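Notebook, book repair and labeling bench, Dalell workshop
19 Sep 2023

Continued from the page about shelf marks. I write in English so that colleagues in Funbridge can also read it.

Today I worked with the navy softcover set, the Chinese classics with yellow title labels. The covers are simple and they look almost the same from a distance, so the label is the only quick way to tell one volume from another. I don't read Chinese well. I compare the characters with my printed list, one by one, and this is slow. 庄子 I know already by its shape. 韩非子 I also find quickly, because three characters are easier for me than two. For the title that ends with 笔谈 I had to look in the list again, and I wrote the two characters here so I will remember them next time.

The whole order is 80 volumes. Before today 20 were checked. The shelf number for this group begins with 712, and the old catalog from Anduver uses another number, so please don't mix the two lists. In February we mixed them and had to do one full shelf again. 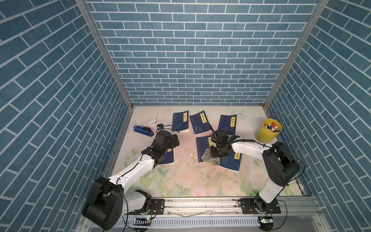
The order of work which I find best: put the books flat with the cover up, read the label, write the title in the list, and only after this look at the condition. When I did the condition first, I forgot which book I had in my hand. It is better to leave space between the books. If they lie one on another, the label is hidden and I start to guess.

Small matters about the mat. The one with roses is soft and doesn't scratch the covers, I want to keep it. But the pattern is pale and small white bits are difficult to see on it. There were such bits between the books and I didn't notice them at first. I don't know if they are paper or something else. To do: brush the mat before each new group, and look at the bottom edges of the books for damage.

Stapler: it should not be used on the paper slips that go inside the books. The staple leaves a mark on the first page. Use a folded slip without staple. I leave the stapler in the back corner for the lists only. The pens stay in the yellow cup, please return them there. For the slips I take only pencil, the markers go through thin paper.

The labels themselves: I pressed the corners with a finger on two of the books and they hold well. I didn't try glue. The sample of paste from Grīnberga is still closed, and I would like first to test it on a waste cover of similar color. Question for Funbridge: do you have any damaged navy cover that we can use for this? A half of one is enough.

Next: make larger print of the title list, the characters with many strokes are too small for me now. Then continue with the next group, same order of work.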